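Marnby Reader > Fiction > Short Pieces

The Handover

June 2024 — by Wouter Van Acker

The Marnby robotics club had 12 members and one bench. Mạc wrote the control code. Sasar kept the log, which stood at run 418 when the regional entry form came due.

The task was called Flaltoment, after the village that hosted the final. Two arms had to take the same object by its two ends, lift it level, and turn it a quarter turn. Points were lost for tilt. The club had not yet scored any.

"The left one leads," Mạc said. "It closes early and drags the other."

"By how much?"

"Enough."

Sasar wrote down "enough," crossed it out, and left the column blank.

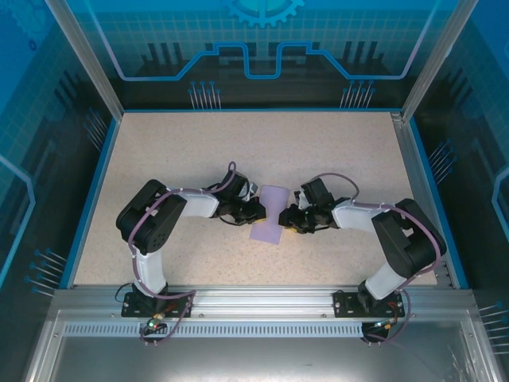
Mạc had learned timing from her father, who repaired looms and distrusted any machine that ran quietly. She set both arms to approach at half speed and kept her finger over the stop key. The jaws of the left arm were at their end of the purple bone. The right arm came in toward the other end, its cable looped above the wrist, and she watched the loop because it moved before the gripper did.

"There," she said. "The cable shifts first. We have been timing from the wrong thing."

Sasar opened the log to a new page. The delay went in as 2 ticks, on the left side only. The program was now 2,136 lines long, and Mạc had changed one of them.

"Run 419," he said.

She lifted her finger from the stop key and pressed start.

Contact: Marnby Reader, Fiction Desk | © Marnby Reader | Back to top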